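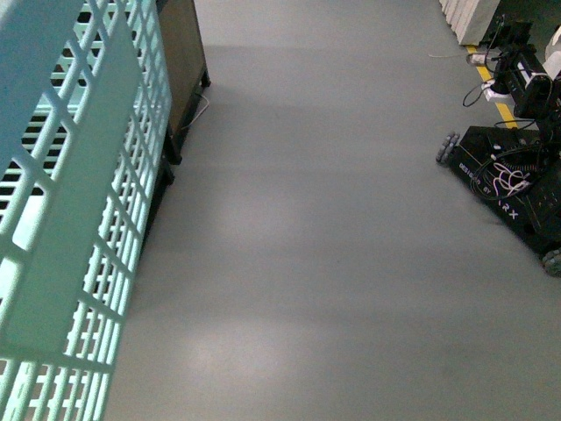 Project Report: One Basket for the Shared Laundry Room
May 25, 2022

I picked laundry baskets for my design class because the ones in my building drive me nuts! Socks vanish, handles dig into your fingers, and two of mine have cracked since December. So I borrowed a plain pale one and gave it a good long look.

Holes, holes, holes

I wanted to know how the slots were laid out (more interesting than it sounds, I promise). 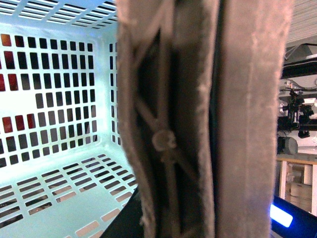 Figure 1. Inside the basket, with openings in the walls and floor.

The floor pattern is different from the walls, and I spent way too long sketching it. My first drawing had 84 slots and looked like a waffle.

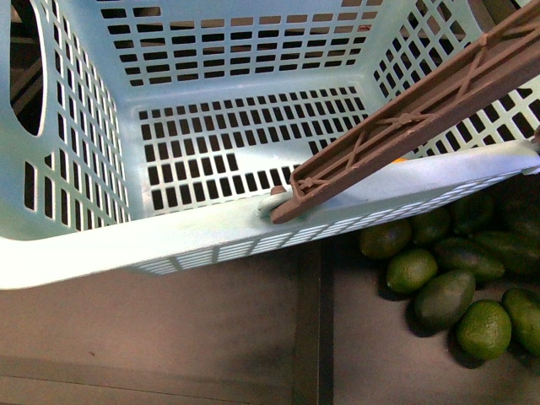

Figure 2. Oval handle hole and the smooth rim.

I love that rim. It's wide, so there's room for a whole hand, and I'm copying it for my Umusik model. The handle I'd make bigger – my winter gloves never fit in those!

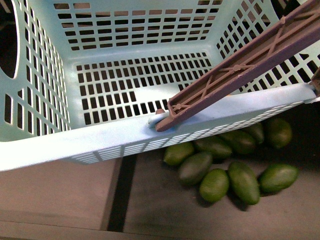
What I'd change

Fewer holes near the bottom, softer handles, same rim. My next cardboard version is 6 inches deep, and I still have to fix the corners.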